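Timestamps before tuning

I spent most of April convinced that our grasp planner had a calibration problem. The symptom was a lateral miss on small objects, worse when the arm was moving fast and nearly absent when it crept. Recalibrating the wrist camera changed nothing.

The cause was in Stulladix, our logging and transport layer. Images were stamped on arrival at the host, joint states at the controller. The two clocks agreed to within 2 ms, but the images had already spent up to 41 ms in the driver queue. The planner then looked up the arm pose for the wrong moment and projected every detection through it.

The fix is small. The driver now passes through the capture time, and the pose lookup interpolates between the two nearest joint samples. If the gap between those samples exceeds 20 ms, the image is dropped and a counter goes up. Jirkau, the replay tool, got a flag to reject old logs that lack the new field.
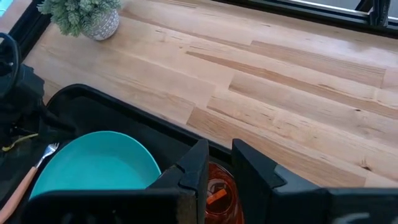 Clear plastic is still a separate problem. Depth inside a translucent cup is unreliable, so the planner fits the rim from color and ignores the depth points inside it. That code is seven functions copied from the Virndale branch and needs a cleanup before I merge it.

Next I want the same timestamp check in the Tsai controller, where the velocity filter adds a delay of its own. I haven't measured that one yet.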